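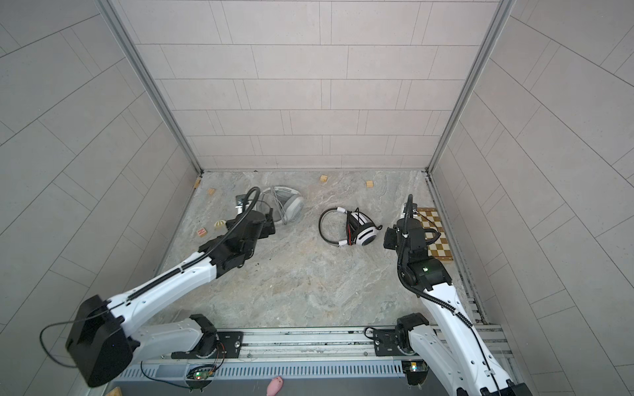
## Re: Gripper comparison, two-arm cell

**From:** Anneli Oksanen
**To:** Cell users list
**Date:** March 4, 2025

Dear colleagues,

Thank you to Normunds for his message, quoted in part:

> The Covum fingers hold the wooden blocks well, but I do not trust them on the headphones. In 12 attempts the band slipped 3 times, always when the loose cable lay across the ear cup. Could we hear from Ustyna before the Zitero pair is ordered?
>
> Normunds Ķēniņš

Ustyna Vakulenko has now repeated the headphone task with the closing force lowered to 30 percent. The slips did not recur, although the grasp took longer to settle. We therefore propose to keep the present grippers on both arms until the Zitero samples can be tried under the same conditions.

For those preparing runs, the following applies:

- The object set stays as it is: both pairs of headphones, the blocks and the chessboard. Please do not remove the cables from the headphones.
- The chessboard remains against the right edge of the floor. The right arm passes over it, and any planned path should allow for the wrist as well as the fingers.
- Both arms share one rail. Base positions must be written in the log before a run begins — three entries from last week lack them and cannot be compared.
- Cable slack should be checked at full reach, in particular the conduit that arcs over the left gripper.

Ashley Whitlock will circulate the revised log sheet. Questions about the controller settings should go to Nelli Nieminen, who also holds the Skovent manuals. The choice of fingers will be reviewed in September, and written comments may be sent to this list until then.

With kind regards,
Anneli Oksanen
Kinnunen Laboratory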